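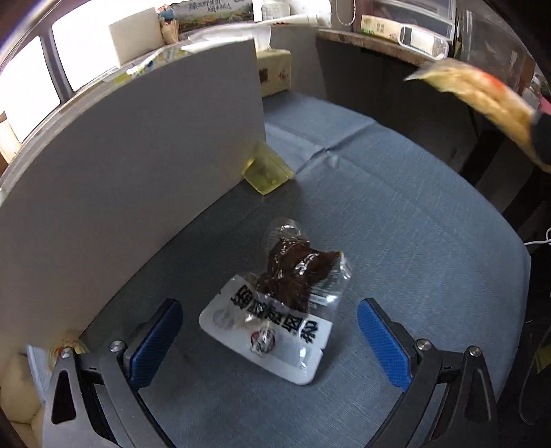
I have been teaching pick and place by hand for most of July, and snacks are still harder than I expected. I hold the gripper tool, do the task at normal speed, and the recording becomes one demonstration. Vacuum-sealed food is the worst of it. The clear part of the pouch is wrinkled and throws small bright reflections, and when it lies at a diagonal I have to turn my wrist before I close the fingers. I open them wide on every approach now. My early recordings had a half-open approach, and the policy copied that and pushed packages around the cloth.

Naima Metwally went through the first 892 demonstrations with me and we dropped 60. Most of those had a pause in the middle where I was deciding what to do. She wants each one done in 6 seconds or less.

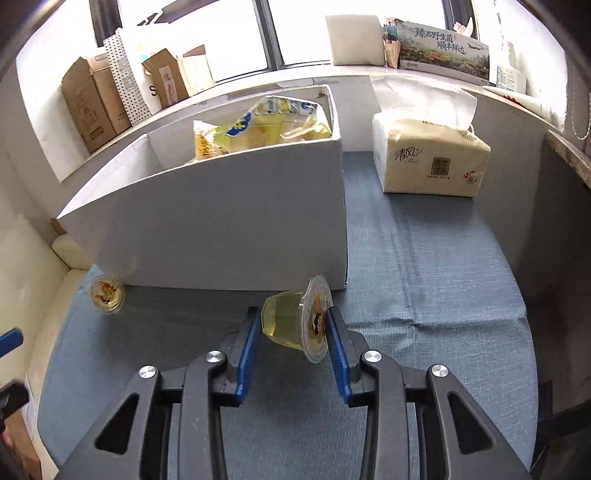

The other change is that I no longer fix a bad grasp and carry on. I stop, put the item back and start a new recording. It costs time, but the Hultby arm repeats my corrections even when it has nothing to correct. Next I have 3 more sets to record, all with mixed items.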